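Unit 5: Planning and Budgeting for a Two-Arm Workcell
Course handout, revised 10/01/2019
Instructor: Gertraud Baumgartner

Read this before the costing exercise. Bring a calculator and your copy of the Stekis price sheet.

5.1 Start with the task

Write the task down before you open a catalog. One or two sentences will do. For the exercise the task is: pick up a small, ribbed, rounded item from a cloth-covered table and set it on a plate. The cell has two arms.

From the task sentence, pull out what the purchase depends on: size and weight of the item, how smooth its surface is, how far the arm must reach, and how often the job repeats per shift. If you can't fill in one of these, leave a blank and mark it. A blank is easier to fix than a guess somebody later takes for a measurement.

5.2 The gripper line

Students tend to put most of their attention on the arm and enter the gripper as a single item. Split it up. A gripper has a body, a mounting bracket, fingers and fingertip pads, and these wear at different rates. Pads are consumables and belong in the yearly operating budget. Brackets and fingers go under capital, with one spare set per arm.

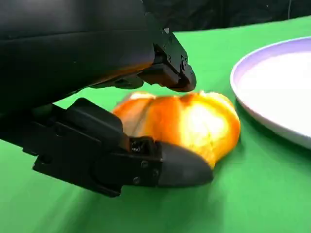 Fig. 5-1. Gripper fingers with rounded black tips on either side of an orange, ribbed item.

Check the fasteners too. If the fingertip is held on with screws, a technician can change it on site, and the labor entry is small. If the finger has to go back to the supplier, budget for shipping and for the days the cell stands idle. Ask for this in writing. In the Flestard case from last term, the quote said "serviceable" and the buyer took that to mean serviceable in house.

5.3 What to list

Use these headings, in this order:

Arms and controllers
Grippers, spare fingers, pads
Cameras, mounts and cables
Table, coverings and backdrop
Test items and plates
Integration labor
Training
Contingency

The fourth and fifth headings are the ones most often left out. They are cheap, but they come out of somebody's budget. For the exercise, enter 771 dollars for the two together. Do not break it down further.

Work out pads by the week. The exercise plan runs 52 weeks with 2 arms. Change intervals are on the price sheet. Round up to whole packs.

5.4 One arm or two

Two arms do not cost exactly twice as much as one. The table, the integration work and part of the training are shared. Spares and pads do double. Show shared and per-arm costs in separate columns so a reader can see what happens if the second arm is dropped.

Also draw the layout. Mark where each item sits, where it has to end up, and which arm goes for it. If both arms need the same spot, the cycle time goes up and the case for the second arm gets weaker.
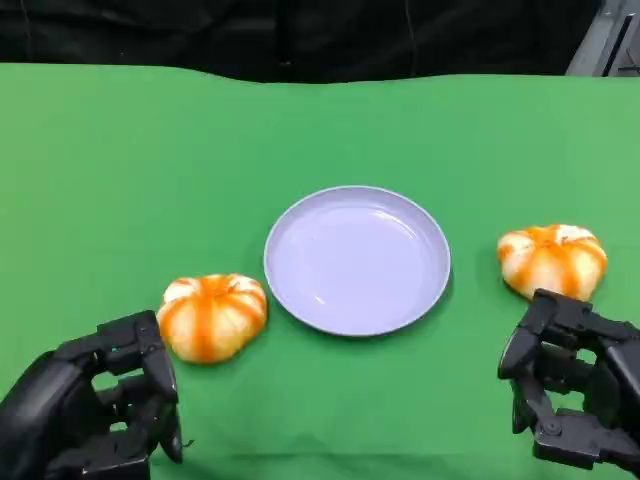
Abelardo Ticona objected to this section when the draft went around. He wrote that the second arm should be left out of a first-year budget altogether: "Buy the table and the controller big enough for two, run one arm until December, then decide with your own cycle times in hand." Answer his point in your write-up. You may agree with him, but show the numbers either way.

5.5 Quotes

Get 3 quotes for anything over the limit on the price sheet. For the exercise, use the ones from Jado, Diệp and Flestard in the course folder. They don't cover the same things. Jado includes training, Diệp does not, and Flestard lists it as an option. Put them on the same footing before you compare totals.

Hand in: the task sentence, the cost table, the layout drawing and one page of text.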